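Notes on sorting recycling at home when you have no room. Small kitchen version. Written fast, May, will tidy up later (probably won't).

## Before you buy anything

Look at what you throw out for 10 days. Just keep it all in one bag, tip it out on newspaper at the end, make piles. Mine was mostly cans and bottles, then cardboard, then a sad little heap of jar lids. Your piles decide how many bins. Don't let the store decide.

Then check what your pickup takes. Ours in Flikum takes metal and plastic together, paper apart, glass you carry to the drop-off at Skanstead yourself. Yours will differ. Look it up, write it on paper, tape it inside a cupboard door. Seriously, tape it up. You will forget about yogurt lids.

## Picking bins

- Two small ones beat one big one. Small gets emptied, big gets ignored.
- Open top, no lid. Lids are why people leave stuff on the counter.
- Wider at the top than the bottom. Stack for washing, easy to tip out.
- Different colors. Pick any two, never swap them after. Took my household 20 days to learn ours and I am not doing that again.
- Smooth inside. Ridges hold syrup.

Mine live near the wall, side by side. If you're short on floor, a shelf or the end of a table is fine as long as the rim is below your elbow.

## Setting it up

1. Put both bins where you open the cans, not where you'd *like* them to be. By the sink for most people.
2. Leave a gap between them. Touching bins turn into one bin.
3. Mark the spots with a bit of tape if they get shoved around. Any color.
4. Decide which is refund and which is pickup. Say it out loud to everyone in the house.
5. Have somewhere to set bottles down while you take the caps off.
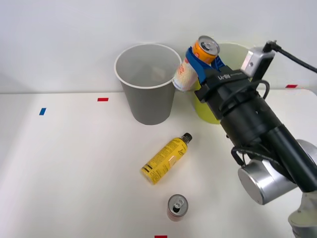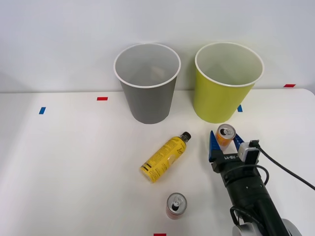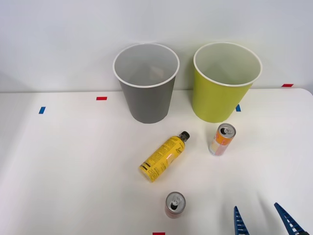

Villads Oddsson wrote in about step 4 and says he gave up on refund and pickup as the split. He does crushable in one and not crushable in the other, then sorts for refund once a month on the balcony. Fewer arguments, he says, and his kids got it first try. He also wants it known that crushed cans get refused by the machine at his Giria store, so if you're after the deposit, leave them round until you've checked yours.

Fair. I've changed nothing above but do what works.

## Rinsing

Quick swish with leftover dishwater. Not a full wash. Upside down on the rack 60 seconds, then in the bin. A can with a mouthful of soda left in it will bring ants by the weekend — ask me how I know.

Bottles: cap off, swish, squeeze, cap back on if your pickup wants it on. Ours does. Used to be caps off, changed last year, very anoying.

## Emptying

Pick a trigger and stick to it. Mine is "can touches the rim." Some people like a set evening. Either works, both together doesn't, you'll just skip one.

Refund stuff goes in a big bag in the hall closet. When the bag hits 300 cans and bottles I take it in. Too many for one trip on foot, so borrow a cart or go sooner.

Wash the bins while they're empty. Hot water, drop of dish soap, dry them upside down. Baking soda if it smells. If it still smells, it's the floor underneath, check there.

## Stuff that goes wrong

**Paper ends up with the cans.** Hang a tote on the door handle for paper. Fixed ours overnight.

**Guests.** Put one of the right thing in each bin before they show up. They copy.

**Bin tips over.** Flat stone in the bottom. I used one from the Vídalín beach, any stone works. Take it out befor you tip the bin.

**Glass.** Separate box, low down, never on top of anything.

More on compost when I get to it. That one needs its own page.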